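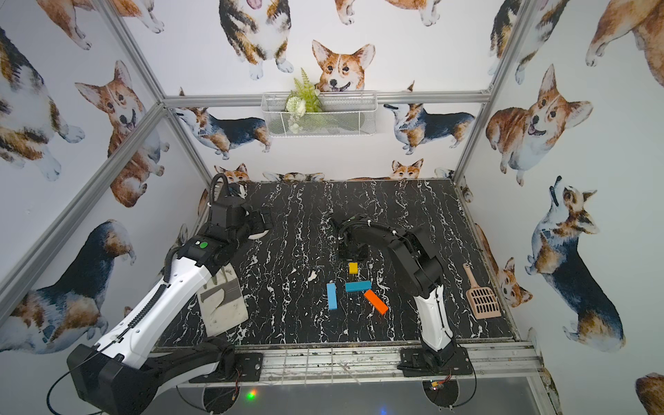 Block Placement Exercise: Procedure for Student Teams

Solladura Robotics Course, Unit 4
Revised 15 May 2025

This procedure applies to all teams using the two-arm station in the Friesen laboratory. Teams must hold a current safety card before reserving station time. Each reservation covers one complete exercise, from table setup to submission of the run log.

Before powering the arms

1. Sign the station log and record the team number.

2. Inspect the cables along both arms. A cable that is pinched, or that pulls tight when the wrist turns, must be reported to the instructor before work continues.

3. Set out the wooden blocks. The standard set has one yellow, one orange and two light blue. Leave space between them so that the gripper fingers can close without touching a second block.

4. Keep hands, sleeves and bags outside the enclosure from this point on.

Running the exercise

5. Start the Renier control program and load the team's own settings file. Do not edit the shared file.

6. Home the left arm first, then the right. Wait for both to report ready.

7. Bring the right gripper to a point directly above the yellow block and stop. Check the alignment from the front and from the side – a position that looks correct from one direction is often wrong from the other.

8. Lower the gripper slowly, close it, and lift the block clear of the table. Hold for 13 seconds.

9. Return the block to the table and open the gripper fully before moving away.

10. Repeat with the orange block. Because it is set at an angle, the wrist must be turned to match before the gripper is lowered.

A run may include up to 196 recorded moves. The program stops recording at that limit, and any later moves will not be graded.

Closing the station

11. Park both arms and switch off power at the station.

12. Save the run log under the team number and submit it through the Loluvus course page. Logs sent by email are not accepted.

13. Sign out in the station log and note any faults.

Teams that need a second reservation should apply through the course page. Station time for July opens once all first runs have been graded.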